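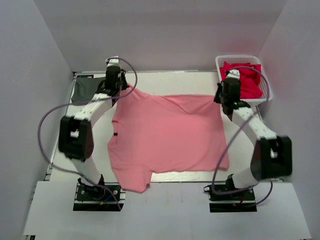
Pink shirt, left gripper at the sleeve, right gripper at the top corner of the hem end.

Shirt folding demos: how much variety before it stops helping?

ermelinda_s
Started this set in July and I'd like some opinions before I carry on. Two arms, one T-shirt at a time, driven by hand with a pair of leader arms. Each example runs from shirt out on the table to shirt folded and put to one side. We have 2346 examples kept so far. The policy is fine on shirts that start square to the table. When the shirt starts sideways, as in the photo, it succeeds 62 times in a hundred, and most of the failures are at the first grasp.
My plan is to record 640 more, all with sideways starts. Is that sensible or am I going to spoil what already works?

kumar_r
I'd do it, but mix them. We did a block of one start position at Calado and the policy began turning everything that way. If you record 640 sideways ones, put neck left and neck right in equally, and keep some square ones going in the same sessions.

Trorkside
How many people are driving the arms? In our set that mattered more than the start position. Two operators folded sleeves first, one folded the body in half first, and the model dithered between them.

ermelinda_s
Eight, over the whole period. Sleeves first is the written rule. I have not checked how well it was kept to in the early ones.

Trorkside
Check that before recording anything. Eight people will not have kept to it.

idalina_f
I disagree with Trorkside a bit. Some difference between operators is good, as the policy sees more ways out of a bad position. I would only throw out the ones where the order of folds changes halfway through.

Another thing, looking at the photo. The lower sleeve is over the front ledge. Is that allowed in your starts?

ermelinda_s
Yes, if the shirt is big. We spread it by hand and leave it as it falls. The small ones stay on the table top.

idalina_f
Then I'd tag those. My guess is your first grasp failures are mostly big shirts. Cloth lying over the ledge sits differently from cloth on the table and the fingers come down at the wrong height.

kumar_r
Agree with tagging. It costs nothing if you do it at recording time and it's a misery to do later.

Irena W
Do you change what's in the back corners? You've got the basket with red cloth in it on the right and the dark folded one on the left. If they are always there the policy may be using them as landmarks. We had this with a Grostar tray. Moved the tray a hand's width and it missed every grasp.

ermelinda_s
The basket has been in that corner for nearly all of it. I can swap sides, though the right arm has less room when it's there and I expect the left would be the same.

Irena W
Swap it for a quarter of the new ones at least. And do a few with no basket at all.

Trorkside
I wouldn't change the basket and the start position in the same batch. If the number moves you won't know which did it.

Irena W
She isn't writing a paper, she wants it to fold shirts. Change both.

ermelinda_s
I am partly writing a paper. I'll sort the old ones by fold order first, tag the big shirts, then record half the new batch with the basket where it is and half with it moved. Will post the first grasp figures here when I have them.

kumar_r
Please post them split by shirt size as well.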